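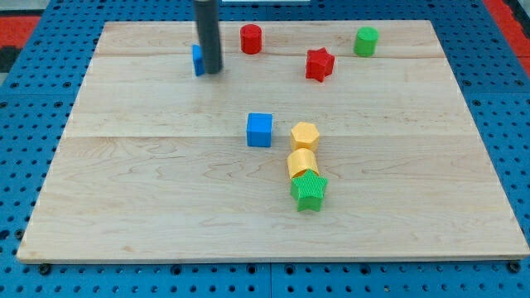 Is the new Zorkano record coming out on vinyl? It is, on two discs, but the pressing plant has pushed us back and the sleeves are only going to print this week.

22 March 2022, so a quick update while I have the dates in front of me. Download first, records in the post once they reach us.

The album is called Niluritz. 37 minutes, nine songs, cut at 45rpm, hence the second disc. Side four is one long organ piece that isn't on the download.

We've had 1,337 pre-orders so far. If yours was placed before the price went up, you pay the old price. No need to email.

Mixing was finished at Drorkinik in the end. We tried doing it at home and the bass was a mess on every speaker except ours.

The drums on track three are from the old demo. We played it again four times and the demo was still better - you can hear a door shut near the end.

Someone asked about the Kakakhel single. It's not on the album. There are a few copies of the seven-inch left in the shop and we won't be repressing it.

Test pressings: side one fine, side two had a click all the way through the second song. They've recut it and a new one is on its way.

No live dates yet. The van needs a clutch and our keyboard player is away until the end of the month.

Lyrics will be on the inner sleeve. Small print, sorry.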